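Pisau: Winter Keep, reviewed after 83 hours

Reviewed by Ilaria Russo, 16/04/2026

I put off the Pisau expansion for months. The base game sold me a living town and gave me a row of shopkeepers who said the same four lines, so when the store page promised "people worth coming home to," I kept my money until the July sale.

Most of the new story takes place in Osholm, a fishing town with a locked keep on the hill. You arrive as a tax clerk, get mistaken for a healer, and spend the first act deciding whether to correct anyone. It's a good setup. The writers then forget it by chapter three, and from there on you fetch things. I fetched lamp oil for the innkeeper twice, and she thanked me with the same speech both times.
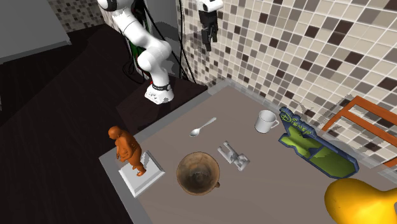
Zuccaro, the old harbor master, is the one companion I'd keep. He's rude and slow on stairs, and his quest about the missing ledgers has an ending I didn't guess. His brass crane is less convincing; it bends wherever the animators need it to. Small complaint, but the last puzzle asks you to work out how the crane moves, and I solved it by pushing every lever.

Combat is unchanged. Astar, the final boss, has three phases and one trick – stand behind the pillar. The patch raised her health, so now you stand there longer.

There are 171 new items, most of them hats. Saves are still slow on my machine, and I lost one in the keep.

Worth it at half price if you liked the base game. At full price, I'd replay the original harbor quests and wait.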